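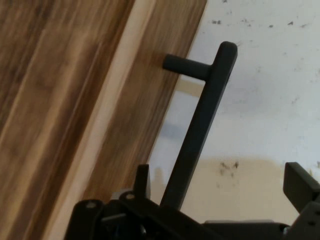

Danylo Maksymiv

Search handouts Go

Workshop Notes > Robotics > Grippers and handles

Session 9: Pulling on a bar handle

This session assumes your arm is bolted down and homes without errors. If it does not home, go back to the Session 2 sheet before you touch the door.

A bar handle held off the surface by a post is the easiest kind to start with. There is a gap behind the bar, so a finger can get past it, and the bar is long enough that a small height error does no harm. Errors across the bar matter much more. Recessed pulls and knobs come later.

Wrist camera

Mount the camera so the gripper shows along the bottom of the view. You want the hardware and the handle visible together during the last part of the approach. If the bar leans in the view, as it does on the Drelside bench, do not twist the camera to straighten it. Measure the lean and turn the wrist.

Dark handles against dark gripper parts are hard for the Pirkton edge finder. Use the long edge of the bar against the wood and ignore the end nearest the gripper, where the parts overlap. Wood grain gives false lines. Throw out any line that has no partner running parallel to it. Slow down before you grab a picture, or the grain will smear.

Approach

Stop 100 mm short of the bar and take a new reading. Close the rest of the distance in a straight line, square to the panel. Stay clear of the post.

Pull

Start with low force. A hinged panel swings in an arc, so a straight pull will load the wrist. Let the wrist go soft in 2 axes and log the current. The Hnatiuk driver cuts out without a warning when it overheats, so check the log after every run.

For next time: bring your logs and one failed run you can explain. Spare finger pads are in the Sosport drawer.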